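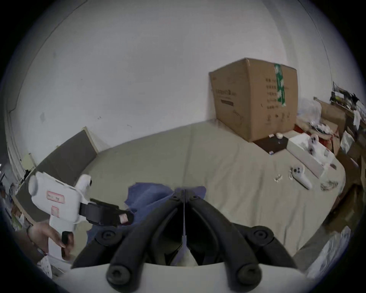

3. Das Bett beziehen, waschen und wieder zusammenbringen

Der Rahmen steht, die Lattenroste liegen drin, und jetzt kommt der Teil, auf den ich mich immer am meisten freue: Stoff! Falls du gerade erst von Kapitel 2 herübergeblättert hast und noch ein Inbusschlüssel auf dem Fußboden liegt, räum ihn bitte weg, bevor du weitermachst. Ich bin barfuß draufgetreten und kann es nicht empfehlen.

Dieses Kapitel gilt für das Sullmont in allen Breiten, mit der einfachen Matratze und mit der zweiteiligen. Wer den Topper von Jarby dazugenommen hat, liest bitte auch 3.4.

3.1 Bevor irgendetwas auf die Matratze kommt

1. Folie mit den Händen aufreißen oder mit einer stumpfen Schere öffnen. Schneide immer entlang der Längsnaht, dort ist zwischen Folie und Bezug am meisten Luft.

2. Matratze hinlegen und in Ruhe lassen. Sie braucht eine Nacht, im Winter auch mal zwei, bis die Ecken ganz oben sind. Fenster auf Kipp, Tür auf.

3. Prüfen, wo das Kopfende ist. Auf der Unterseite ist ein kleines graues Webetikett eingenäht, das zeigt zum Kopf. (Meine Schwiegermutter hat ein halbes Jahr lang andersherum geschlafen und war zufrieden, also keine Panik, wenn du es erst später merkst.)

4. Matratzenschoner auflegen und die vier Gummibänder über die Ecken ziehen. Erst die beiden am Kopf, dann die am Fuß.

VORSICHT: Keine Klinge, kein Teppichmesser. Ein Schnitt im Bezug ist kein Garantiefall, und er sitzt garantiert genau da, wo man ihn sieht.

Hinweis: Der Neugeruch ist in den ersten Tagen ziemlich deutlich. Lüften hilft, Raumspray macht es schlimmer, da riecht es dann nach Neuware mit Lavendel.

3.2 Spannbetttuch aufziehen

Die Matratze ist mit Topper dicker, als viele denken, und deshalb lohnt ein Blick auf die Steghöhe, bevor du deine alten Laken hervorkramst. Ein Laken mit zu kurzem Steg rutscht in der ersten Nacht von der Ecke, und zwar immer auf der Wandseite, wo man nicht hinkommt.

1. Laken quer über die Matratze werfen und die lange Seite suchen. Bei unseren Laken ist der Pflegezettel unten rechts eingenäht, also am Fußende rechts, wenn du vor dem Bett stehst.

2. Mit der Wandseite anfangen. Ecke am Kopf, dann Ecke am Fuß.

3. Zur offenen Seite herumgehen und die dritte Ecke diagonal gegenüber der ersten einhängen. So zieht sich der Stoff gleich glatt.

4. Für die letzte Ecke die Matratze mit einem Knie etwas anheben oder eindrücken, je nachdem, wie du gebaut bist. Ich drücke.

5. Überschuss ringsum unter die Matratze streichen, flache Hand, Finger nach oben.

Hinweis: Wenn das Bett in einer Nische steht, zieh es zum Beziehen vor. Die Filzgleiter aus Kapitel 2 sind dafür da! Auf Teppich gehen sie leider schlecht, dort hilft ein altes Handtuch unter den beiden vorderen Füßen.

3.3 Bettdecke in den Bezug – die Rollmethode

Ich habe das jahrelang mit Reinkriechen gemacht, beide Arme im Bezug und Flusen im Mund. Die Rollmethode hat mir Neelam Thakur gezeigt, und seitdem beziehe ich sogar die große Winterdecke allein. Beim ersten Mal kommt man sich vor wie beim Strudelbacken, beim zweiten geht es schon flott.

1. Bezug auf links drehen und flach aufs Bett legen, Öffnung zum Fußende. Reißverschluss oder Knöpfe ganz öffnen.

2. Decke genau darauflegen, Ecke auf Ecke. Ist die Decke größer als der Bezug (kommt vor, Baumwolle läuft ein), verteil den Überstand gleichmäßig auf beide Seiten.

3. Wenn dein Bezug innen Bändchen hat, jetzt festbinden. Eine lockere Schleife genügt, einen Knoten fummelst du am Waschtag nicht mehr auf.

4. Vom Kopfende her beides zusammen aufrollen, fest und gerade, bis zur Öffnung.

5. Die Öffnung an beiden Enden über die Rolle stülpen, so wie man Socken ineinandersteckt.

6. Abrollen, zurück Richtung Kopfende. Der Bezug liegt danach außen und auf rechts.

7. Schließen, an zwei Ecken fassen und kräftig schütteln.

VORSICHT: Beim Schütteln bitte an die Nachttischlampe denken. Ich sage das aus Erfahrung und mit Trauer um ein sehr hübsches Stück aus Milchglas.

Hinweis: Bei Daunen vor dem Aufrollen einmal mit den Unterarmen von der Mitte nach außen streichen, dann entweicht die Luft und die Rolle wird nicht dick wie ein Baumstamm. Bei Synthetikfüllung kannst du dir das sparen.

3.4 Nur mit Jarby-Topper

1. Topper auf den Schoner legen, nicht darunter. Der Schoner hat eine rutschhemmende Oberseite und hält ihn fest.

2. Die Eckbänder unter der Matratze durchführen und in die Haken am Rahmen einhängen. An der Wandseite zuerst, das kennst du ja schon.

3. Laken mit hohem Steg verwenden. Liegehöhe mit Topper: 47 cm ab Boden, gemessen ohne Bettzeug und mit den niedrigen Füßen.

Den Topper kann man wenden, und ich würde es alle drei Monate tun. Ich mache es immer zum Jahreszeitenwechsel – das vergisst man weniger leicht als ein Datum im Kalender. Der Bezug lässt sich rundum abnehmen, der Kern darf auf keinen Fall in die Maschine, auch nicht »nur kurz mit Wolle kalt«. Flecken im Kern tupfst du mit lauwarmem Wasser aus und lässt ihn danach stehend trocknen, an die Wand gelehnt und mit Abstand zur Heizung.

3.5 Waschen

Ich fasse hier zusammen, was auf den Etiketten steht, und schreibe dazu, was ich selbst mache. Im Zweifel gilt das Etikett.

Laken und Bezüge: vor dem ersten Benutzen einmal waschen, bitte, wirklich. Die Farbe setzt sich, der Stoff wird weicher, und der leicht steife Griff aus der Verpackung ist weg. Dunkle Töne die ersten Male für sich allein waschen.

1. Reißverschlüsse und Knöpfe schließen, sonst wandern die Socken in den Bezug und kommen als feuchter Klumpen wieder heraus.

2. Auf links drehen.

3. Trommel höchstens zu zwei Dritteln füllen. Bettwäsche braucht Platz zum Schwimmen.

4. Bei Baumwolle 60 Grad, bei Leinen 40. Schleudern mit höchstens 900 Umdrehungen, darüber bekommt Leinen Knitter, die kein Bügeleisen der Welt herausholt.

5. Gleich nach Programmende herausnehmen, ausschlagen, aufhängen.

Matratzenschoner: 60 Grad, Flüssigwaschmittel, kein Weichspüler. Der Weichspüler legt sich auf die Membran, und dann atmet sie nicht mehr richtig. Wer (wie ich) den Duft mag, gibt ihn lieber nur zu den Kissenbezügen.

Trockner: für Baumwolle ja, auf Schranktrocken. Für Leinen nein. Für den Schoner nur im Schonprogramm. Bei uns läuft ein älterer Juhász, und der braucht mit einer vollen Ladung Bettwäsche eine Ewigkeit, vor allem wenn sich alles ins Spannlaken gewickelt hat. Zwischendurch anhalten, auseinanderziehen, weitermachen.

VORSICHT: Schoner mit Membran nie heiß bügeln. Er schmilzt. Man riecht es, bevor man es sieht.

3.6 Spannlaken falten (doch, das geht)

1. Laken der Länge nach vor dich halten, linke Seite nach außen, in jeder Hand eine Ecke.

2. Rechte Ecke über die linke stülpen, sodass beide ineinanderstecken.

3. Mit den unteren beiden Ecken genauso verfahren und diese dann ebenfalls über die oberen ziehen. Du hast jetzt alle vier auf einer Hand.

4. Auf eine Fläche legen, das Bett bietet sich an, und den Gummirand nach innen einschlagen, bis ein ungefähres Rechteck daliegt.

5. In Dritteln falten, erst längs, dann quer.

Ungefähr ist völlig in Ordnung! Im Schrank sieht man nur die Vorderkante. Ich stecke das ganze Set in den passenden Kissenbezug, dann muss ich beim Wechseln nicht nach dem zweiten Kissen suchen. In die Cakley-Schublade unter dem Bett passen so die Garnituren für beide Seiten und noch eine Wolldecke quer obendrauf.

3.7 Wenn etwas nicht klappt

Das Laken wirft in der Mitte Falten: Steg zu hoch oder Laken zu breit. Den Überschuss an den Längsseiten fester unterschlagen. Bleibt es dabei, brauchst du die kleinere Größe.

Die Decke rutscht im Bezug nach unten: Bändchen annähen. Ein Stück Köperband pro Ecke, außen an der Decke eine kleine Schlaufe. Bitte nur in die Kante nähen, nie durch die Kammern.

Es knarzt beim Umdrehen: hat mit dem Bezug nichts zu tun. Schau in Kapitel 2 nach, ob alle 13 Leisten in ihren Kappen sitzen. Meistens ist eine am Fußende herausgesprungen.

Der Topper wandert: Haken kontrollieren und nachsehen, ob der Schoner richtig herum liegt. Die glatte Seite gehört nach unten.

Knötchen auf dem Stoff: kommen oft von Frottee in derselben Trommel. Handtücher extra waschen und die Knötchen mit einem Fusselrasierer abnehmen, ganz leicht und ohne Druck.

Ein Knopf fehlt: Im Beutel mit den Ersatzteilen liegen zwei Wäscheknöpfe. Der Beutel klebt innen an der Schubladenrückwand. Weiter geht es in Kapitel 4 mit den Kopfteilpolstern.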